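Parby Toy Library
Gallery: The Pretend Grocer's

Home > Collections > Pretend play > The Pretend Grocer's

The Pretend Grocer's is the most borrowed box in the building. It has gone out 153 times since 2018, to flats, nurseries, one wedding and a dentist's waiting room in Gornton, and it has come home every time with roughly the stock it left with. We say roughly. A plastic fish that was on the original list hasn't been seen in years, and in its place we own a very small left shoe.

The box started as Rania Kettani's. She bought the first batch when the shop in Undside was closing down and wanted rid of everything under the till, and she added to it from jumble sales until her hallway gave out. The catalogue card says 48 pieces, with a note in her handwriting that reads "more or less, don't write in". People have written in.

Most of it is food, or was sold as food. Some pieces are plain enough that a toddler will hand you the right one if you ask. Others have been argued over at length by adults who ought to have been putting the chairs away. Theophilus Mensah, who does our mending, keeps a list of the disputed items inside the lid, with the rulings crossed out and replaced as tempers cool. The baguette has been a canoe since June.

A word on the cloths and oddments, which travel in the drawstring bag. These are for counters, picnic rugs, aprons, shop awnings, rivers and capes. Please send all of them back, including the ones that look like something you'd use to clean a bicycle. The bag is listed separately as number 4 on the Asamoah shelf, named after the family who gave us the shelf and would like it known that they did not give us the contents.

From the bakery and greengrocery departments, which have never been kept apart: a ridged golden-orange roll, a pink bun, a potato of modest ambitions, and an orange fruit with a stem. Tangerine or persimmon, the lid is currently undecided.
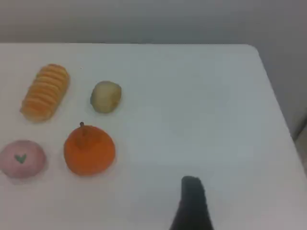 Haberdashery next. Dark green strip with a twist in it, on the cream cloth. It has served as seaweed, a scarf for a bear and a leek.
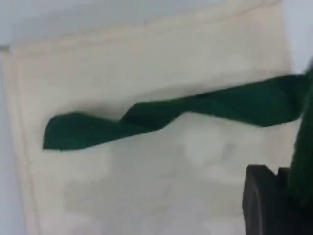
Borrowing is as for any other box: three weeks, one renewal, and a small fine if you're late, payable in coins or in a convincing story. Bring a bag with proper handles. The crate has a lip on one side that catches on coats, and the bus back to Gornton is no place to be chasing sprouts.

Soft pieces can be wiped with a barely damp cloth and left to dry flat. They can't go in the washing machine. We know the label on the aubergine says they can. The aubergine used to be round.

If a piece goes missing, tell us which one and leave it at that. Kind people have been replacing lost vegetables with better ones, and the result is a carrot half as long again as the cucumber and a good deal of ill feeling on the pretend market stall. Theophilus would sooner make a new one out of an old jumper, and has the jumpers.

Additions we would welcome: a till with a drawer that opens, paper bags in any small size, and eggs. We are always short of eggs. Leave donations at the desk in the porch, with your name on them, between ten and noon.

More galleries: Wheels and Ramps / Dolls' Houses, Furnished and Otherwise / Jigsaws We Believe Complete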